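4. Showing the task by hand: plastic bags

By now you should have both hand-held grippers paired with the Kosau recorder and the practice task from section 3 safely saved. Bags come next, and we will be frank that they are the part of this guide people write to us about most. A bag never lies the same way twice, so please give yourself a quiet hour and a cup of tea, and don't worry if your first few goes feel clumsy – ours certainly did.

4.1 Opening and covering

1. Clear the patch of table directly in front of you and set the bag down within easy reach.

2. Hold the gripper loosely, with your wrist relaxed, and open the jaw fully before you go anywhere near the film.

3. Start recording and wait for the tone. Bring the fingers in low and slowly, one either side of whatever the bag is going over, and let the film settle against them.
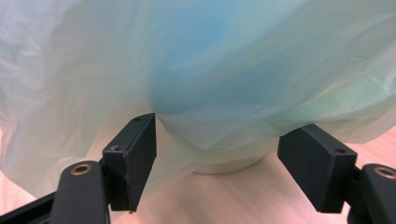

Figure 4-1. Jaw open, with the bag draped over a white cylinder.

4. Ease the film down a little at a time. If it snags, pause, back off by a finger's width and carry on. There is no need to start again, as the robot learns a good deal from watching you recover.

5. Lift the gripper clear, hold still for a slow count of two, and stop the recording.

Note: Thin film clings to the finger pads in dry weather. Wiping the pads with a barely damp cloth between recordings helps a great deal.

4.2 Pinching and lifting

1. Gather the bag into a loose heap. Please don't fold it neatly; the robot will meet untidy bags in its working life and ought to see plenty of them now.

2. Choose a fold near the edge of the heap and come at it from the side.

3. Close the jaw gently until the two pads meet along their whole length, then check that you have film between them before lifting. It is surprisingly easy to close just short of the bag and carry off nothing at all. 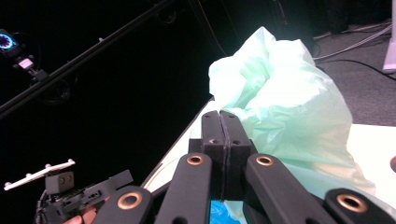
4. Raise the gripper by about a hand's height, hold for a moment, then lower the bag and open the jaw.

Caution: Keep your free hand away from the linkage arms while the jaw is closing. They will not injure you, but they do nip.

4.3 How many recordings?

Plan on 23 good recordings of each movement before your first training run. Deok-su Yeon, who looked after our bag trials, kept going until he had 1,091, but you really won't need that many for a single task. Delete any in which you dropped the gripper, and keep the merely awkward ones. When you are happy with the set, turn to section 5 to copy it across to the Pevell arm.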